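1/ I moved to Narnham in July to start a job, and for 3 months I rented a room in a house with two other people. A few friends asked me how it is to share a kitchen with strangers at my age. I will try to write it properly.

2/ My room was $412 for every two weeks, with electricity and internet inside the price. I looked at places in Clomton also, but the bus from there takes an hour and the last one leaves before my shift finishes.

3/ The house had one fridge with three shelves. Yesenia Quispe had the top, I had the middle, and Rajeshwari Annamalai had the bottom because she cooks the most and her pots are heavy. The door was for everybody. This was never written, but I understood it by the second evening.

4/ In my first week I used somebody's yoghurt by mistake. I left a note with an apology and a new yoghurt, the wrong flavour. Yesenia wrote under my note "all good!!" and I spent more time than I should trying to decide if two exclamation marks mean she is angry. They do not.

5/ A word I learned: "reckon". In my English course at home we never had it. At the table I heard it maybe at every second sentence. Rajeshwari reckons it will rain. Yesenia reckons the landlord will not come on Thursday. He did not come on Thursday.

6/ For people who will rent a room: please ask about the heating before you sign. I asked about parking, and I do not own a car. The heater in the hallway went off at 7 in the evening and you had to get up and press it again.

7/ Also ask about the bond, and where it is kept. Mine came back whole, but I had to send the same form twice, as the first time I wrote my surname in the box for the street.

8/ What I miss most is dinner. We all came home at different hours, so whoever cooked left a covered plate for the next one. Lentils mostly, and rice, and sometimes a potato dish of Yesenia's with a yellow sauce. She was always apologising that the chilli was not the correct one.

9/ Now I have my own unit on Bermúdez Street. It is quiet. I still cook the lentils for three people and eat them until the weekend, and my colour-coded shopping list has only one colour.

10/ 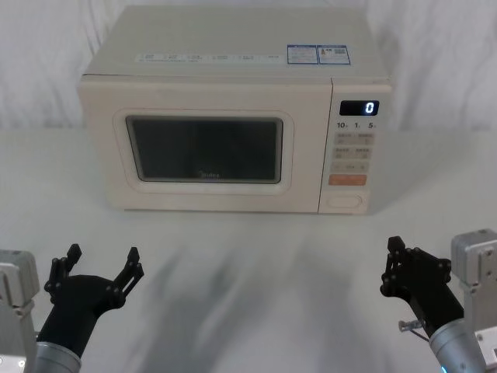
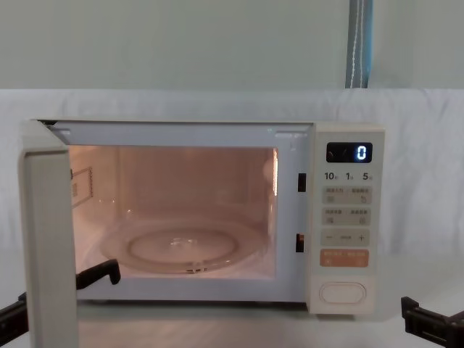 The microwave, door closed and door open. Yes Mum, I eat warm food.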